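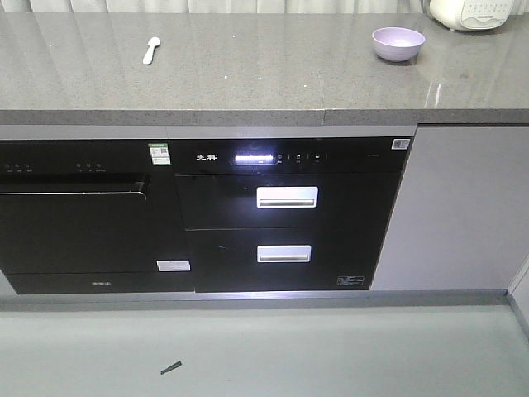
Shared Kitchens: Changes for the Winter Term

The Office of Residential Life at Trosis House has completed its yearly review of the shared kitchens. The review drew on floor meetings, the maintenance log, and a written survey sent to all residents in the Lakska and Zostow wings. Residents returned 58 surveys, and the office thanks everyone who took the time to reply. The changes set out in this item take effect on the first Tuesday of November.

Quiet hours in the kitchens

Kitchens will remain open at all hours, as before. Between 11 p.m. and 6 a.m., residents are asked to keep conversation low and to leave the radio off. Bedrooms next to the kitchens on the second floor of the Lakska wing have thin walls, and most of the complaints received this year came from that corridor. Blenders and other loud appliances should not be used during quiet hours. The office considered closing the kitchens overnight and decided against it. Many residents work late shifts at the hospital or return from evening classes after ten, and they must be able to prepare a meal.

Food storage

Every resident is assigned one cupboard shelf and one refrigerator shelf. Shelf labels will be replaced with new ones showing the room number only, following a request from several residents who preferred not to have their names displayed. Food kept in the common freezer must carry a room number and the date it was put in. Items without a label will be moved to a marked box and kept for 3 days before they are thrown away. Cleaning staff will no longer make exceptions to this rule.

The dry goods closet on the ground floor of the Zostow wing is being returned to general use. It had been set aside for conference supplies, which have now been moved to the basement. Requests for space in the closet should be made to Joni Kauppinen at the front desk.

Cleaning rota

The present rota, under which each corridor cleans its kitchen on a rotating weekly basis, will continue. Survey replies were divided on this point. A number of residents asked that the house pay for daily cleaning, and the office obtained a price for the service. The cost would have added 30 dollars a month to each resident's fee, and the floor meetings voted it down in both wings. Professional cleaning of ovens, vents, and drains will take place twice a term as it does now. Notices will be posted two days in advance — please clear the counters and sinks before the crew arrives.

Residents who will be away during their assigned week should arrange a trade with a neighbor and write the change on the sheet by the door. Corridor representatives are not expected to do the work of those who are absent.

Kitchen fund

The kitchen fund stands at $2150. It is spent on pans, cutting boards, dish towels, and other items held in common. Veikko Kuusisto, who has kept the accounts for the past two years, will step down at the end of term, and Heledd Trevor has agreed to take his place. Proposals for purchases may be left in the mailbox outside the residents' office. They should state the item, the price, and the kitchen for which it is intended. Preference will be given to the replacement of worn items.

Community suppers

The monthly suppers will resume in the Ševčík Room, with Santeri Koskela arranging the first. Each supper is prepared by one corridor and is open to the whole house, including guests, provided that they are signed in at the front desk. The menu must include at least one dish without meat, and a card listing the ingredients should be placed beside each dish. Corridors wishing to cook in the spring are asked to choose a date early, as the Ševčík Room is also used for music practice and evening lectures.

Questions and comments

Questions about any of these changes may be directed to Hilde Timmermans, Director of Residential Life, during her weekday office hours from 2 to 4 p.m. Written comments are also welcome. A printed copy of the revised kitchen rules will be delivered to every room before the new rules take effect, and further copies will be available at the front desk.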